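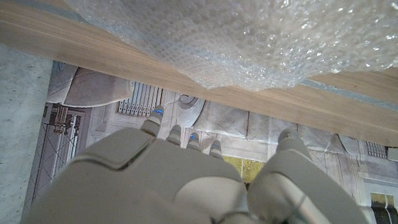
The Zumano CP-16 is a contact pickup and preamp set for acoustic instruments and found-sound percussion. The sensor is a flat piezo disc in a sealed housing, connected to the preamp by a detachable cable. It responds to vibration in the surface it is attached to and picks up very little from the air. Solid wood gives the most even response, and a light wooden board like the one angled over the gray fingers is a good first surface for setting levels. The preamp has one status indicator, a small point of blue much like the one glowing at the tip of the longest finger. It stays lit while the unit is powered and flashes when the input clips.

Input impedance is switchable between two positions. The low position rolls off bass and suits cajons, box drums and tabletops. The high position is full range - use it for upright bass, cello and harp. A trim control on the side sets gain, and a 16 dB pad is available for hard strikes. Output is balanced on a standard three-pin connector.

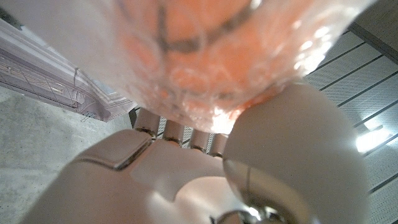 Mounting is by reusable putty or by the supplied clamp. The clamp needs a flat edge; the putty does not. For shakers and improvised percussion, use the putty. A clear, slightly frosted plastic wall with a curve to it, as on the container of grainy orange contents, takes the putty but not the clamp. Press the disc onto the flattest area available and leave slack in the cable. Thin plastic passes mostly upper midrange, so start with the pad off and the impedance switch on high.

Battery life is 418 hours on two AA cells. The switches are rated for 3,000 cycles. Replacement discs are sold singly under the Wullel parts label and are not interchangeable with the earlier CP series. Circuit design by Tane Pearce.

Sales and service: Solomiia Pylypenko, Zuvdale office | © Zumano Audio | Back to top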